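Elton Residents' Group
Minutes of the meeting held on Jun 25, 2025, Burnevville Hall

Present: Hoi-yan Chou (chair), Fung-ping Kan (minutes), nine members
Apologies: two received

1. Minutes of the last meeting
Agreed with one correction. The hire charge in item 4 should read £329.

2. Money
Balance at the bank is £1764. The invoice for the new hall lights has still not come. FK to chase.

3. Tidying the side room
HC said the side room needs a proper going over before the summer classes start. The floor had a good clean in March but small things have built up again under and beside the white table. Points agreed:
Bottles are to go home with whoever brought them, full or empty — several have been left on the floor lately.
The black wastebasket is to be emptied after each session. Glass and plastic bottles should go to the recycling point on Cinatcombe Road.
Nothing is to be pushed up against the vent grille.
Plastic bags with things in them will be kept for two weeks, then thrown out.
Slippers may be worn on the marble tiles. Outdoor shoes to be left at the door.
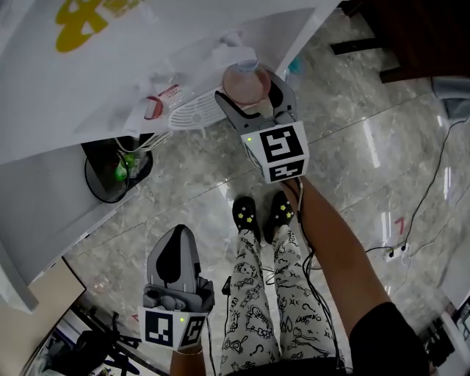 HC asked about the cables. FK will bring ties and labels, up to £40 to be spent. Papers left on the table will go in the tray by the door.

4. Summer classes
The Yen group has asked for two extra evenings. Agreed, subject to the key being returned each time.

5. Any other business
The front door is sticking again. HC to look at the hinge.

Next meeting to be fixed by email.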